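June, equipment planning, entry by R. Venkataraman

The purpose of this entry is to record requirements for the second two-arm cell before the request is sent to Mr. Radebe. The budget ceiling stands at $500 for tools and floor stock. The arms are budgeted separately. 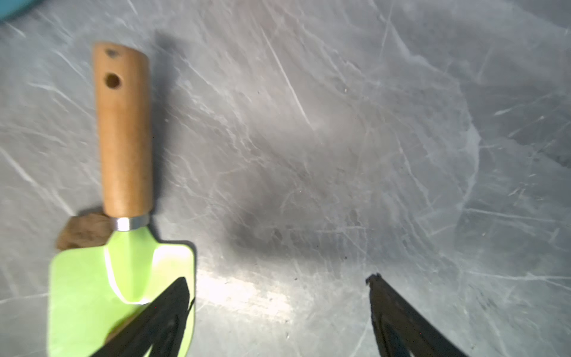

*Wrist view: green blade, wooden handle, open gripper.*

Handles are to be ordered in wood and in plastic. Ms. Visser has asked Desthorpe for a price on 25 handled tools of mixed sizes. Polished flooring produces glare in the wrist view, and a matte sheet should be quoted as an alternative.

The second cell should follow the present layout, with colored walls and both arms on one front rail. 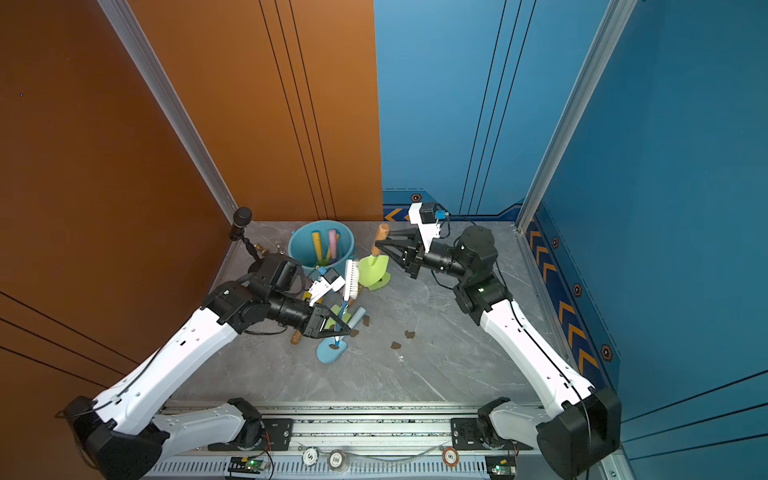 ## Open items

- Mirzaei to confirm delivery in 7 weeks.
- Spare gripper fingers: $200, pending approval by T. Ndlovu.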